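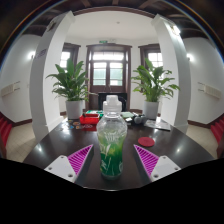
Where should a drink bottle go on a table that is also used for work? On a coaster, at the side of your non-writing hand, at least a forearm's length from anything with a battery in it.

I have been revising the layout of the big meeting table at Arkside since August. It is a dark table with a glossy top, and that finish shows every ring and crumb. It is also the only surface in the room large enough for six people, so it collects things. My aim was to fix a position for each category of object and stop moving them.

Categories first. There are drinks, snacks, paper, small electronics, and a fifth group that I can only call giveaways: coasters, stickers, badges. The giveaways came from Colon and Lim, who share the floor with us, and they spread. I had a box of 200 stickers in the spring. At the last check there were 193 left, so consumption is low and I see no case for keeping more than a small pile out.

Baskets work better than bowls for the loose items. They have straight sides, they stand against each other, and they can be lifted off in one trip when the table is wiped. A red one and a green one are in use now. I tried assigning red to tools and green to food. Waqas Khokhar pointed out that anyone new to the room would have to be told this, and he was right. The contents are visible from the top anyway.

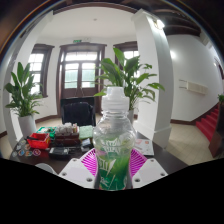
How often should the baskets be emptied? Every 30 days is enough for wrapped items, and the basket itself can be wiped at the same time.

Snacks are in a separate box with a rim. When it is overfilled the wrapped pieces slide off the top, so the correct fill level is just under the rim. I have written this down on the kitchen list and the box is still overfilled most weeks. I may replace it with a deeper one from Darell, although their smallest size is wider than I want at 21 centimeters.

Cloths are a minor problem. One folded cloth on the table is useful. Two become a stack, and then the stack is where people put their phones.

Drinks took the longest to settle. The coasters are round, flat and light, and a bottle with a stepped cap is top-heavy enough when full that I want it on a coaster near a seat, well back from the corner where people walk past. Cups are less critical. Bottles with a green label or a green drink in them are easy to pick out against the dark top, clear ones less so in the evening with the wall lamps on.

Paper goes on the right. A notebook and one booklet is the limit for a meeting of normal length. Everything else can be fetched.

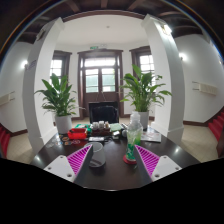 Changes still to make

Move the jar tray nearer to the middle, within reach from both long sides. Cut the giveaways to one pile at the left end. Add a second coaster position by the cups. Leave the plants where they are; they get daylight from the windows and they keep the office chair from drifting sideways.

I will check the layout again after the next full-day meeting and update the list in the kitchen.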